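How Dishes Get Their Shine and Their Flowers
Materials Around the House, Part 11
27 Jun 2022

A ceramic bowl starts as clay. Clay is a very fine-grained material made of tiny flat particles, each much too small to see. When water is mixed in, the particles slide past each other, and the clay can be pushed into a shape. When the water leaves, the particles lock together and the shape stays.

Dried clay is still weak. If you put soup in a bowl made of dried clay, the bowl would slowly turn back into mud. To prevent this, the bowl is heated in a very hot oven called a kiln. A kitchen oven is not hot enough. Many kilns reach more than 1,000 degrees Celsius. At that temperature the clay changes into a new material that water cannot soften. This step is called firing.

What is glaze?

Fired clay without a coating is usually dull, and some kinds soak up water. Glaze is a thin layer of glass on the surface. It begins as a powder mixed with water. The bowl is dipped in the mixture or sprayed with it, then fired. The powder melts, spreads out, and hardens when it cools.

Glaze has 2 main jobs. It keeps food and water out of the clay, and it makes the surface smooth enough to wash easily. Because it is a kind of glass, it also reflects light. Small bright points on a bowl are reflections of lamps or windows. 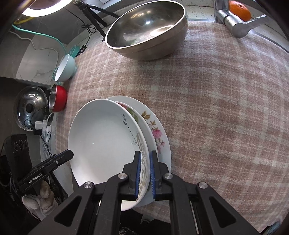

White tableware with printed rims, stacked on a plaid cloth. The large plate has a pink blossom on its edge.

How the pattern gets there

Most patterned dishes are not painted by hand. The pattern is printed on a special sheet, in colors made from ground minerals. The printed sheet is called a decal. It is soaked in water, slid onto the dish, and pressed flat so that no bubbles are left underneath. The dish is then fired again. The sheet burns away and the colors stick to the glaze.

Some patterns go on top of the glaze and some go under it. A pattern under the glaze is covered by glass and wears very slowly. A pattern on top can fade after many washes, particularly if it is scrubbed with something rough.

Leaves and flowers are often placed along the rim. Forks and spoons scrape the middle of a plate more than the edge, so a rim pattern gets less wear. It can also be seen while there is food on the plate.

Why use a cloth?

Ceramic is hard, but it is brittle. Brittle means that it does not bend much before it breaks. A metal spoon may dent when it is dropped. A ceramic bowl chips or cracks. The rim is at risk because it is thin and sticks out.

A thick cloth on a work surface reduces the force of a bump. The fibers squash, and the dish takes slightly longer to stop moving. A longer stop means a smaller force. A cloth also soaks up drips near a sink. Stainless steel bowls can stand on the same cloth. They are less likely to break, but they can chip a ceramic dish if they knock against it.

Try it: the water drop test

You need a glazed dish, an unglazed clay flowerpot, and a spoonful of water. Put the dish and the pot on a towel. Place one drop on each and wait 2 minutes. Look at the shape of each drop, then look for a dark patch on the clay. A dark patch shows that water has gone into the material.

Words to know
Brittle: breaks before it bends much.
Decal: a printed pattern that is moved from a sheet to an object.
Glaze: a thin coat of glass on ceramic.
Kiln: a very hot oven for firing clay.

Next part: Why Steel Spoons Do Not Rust Easily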